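3.2 Consent in workplace monitoring

We asked office staff at Horent, in Plorville, whether they knew which data their work phones send to the employer. Of the 23 persons interviewed, only two could name the monitoring app. Most had signed the form on the first day, together with many other papers.

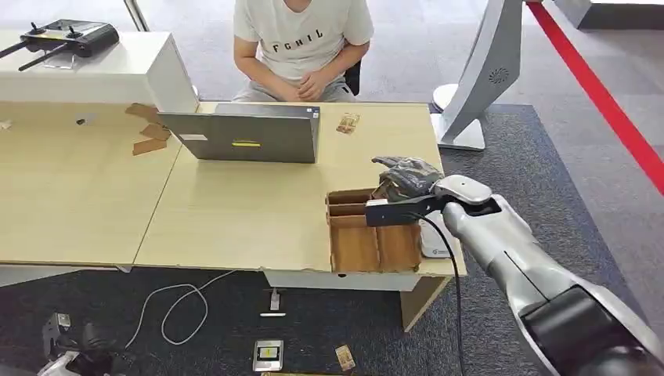
Figure 2. Participant seated at a desk with an open laptop.

The form is 1000 words long and mentions location only once, near the end.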